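Lokesari (software)

Lokesari is an open toolkit for breaking long hand tasks into short steps that a robot controller can learn and repeat. It grew out of Nerkmont, an older motion planner, and its first public version came out in March. The name covers both the labeling tool and the planner that runs on top of it.

Overview

The toolkit takes head-level video of a task, such as sealing a carton, and splits it wherever contact changes: fingers meet the roll, the loose end lifts, tape touches cardboard. Each piece becomes a "step card" with a start condition and an end condition. The planner then chains the cards together, and the fun part is that it can swap one out mid-task if the end condition isn't met! The starter library holds 222 cards drawn from 3,000 clips, and 21 of them deal with tape alone.

Tape is a favorite test among users. Clear film on a shiny roll throws off bright reflections, the free end is hard to find, and the hands hide much of the contact. Version 2 added a grip estimator called Fehr, which guesses finger pressure from how the hand is shaped and passes that guess to the controller along with its confidence.

Limits

Step cards made at a tidy bench often carry over poorly to crowded storage aisles. Cards for two-handed work also need both hands tracked on one clock.

Related articles
Nerkmont (motion planner)
Fehr grip estimator
Sterkimo simulator
Task segmentation

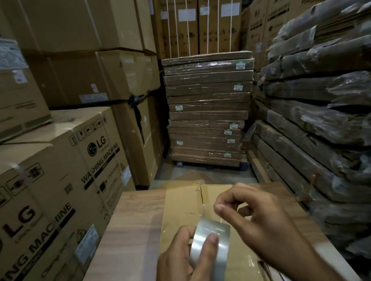
Reader comment, Sterkimo user: The section on swapping cards could mention timeouts. Mine kept retrying the same peel step until I set a limit in the planner settings, and after that the fallback card loaded just fine.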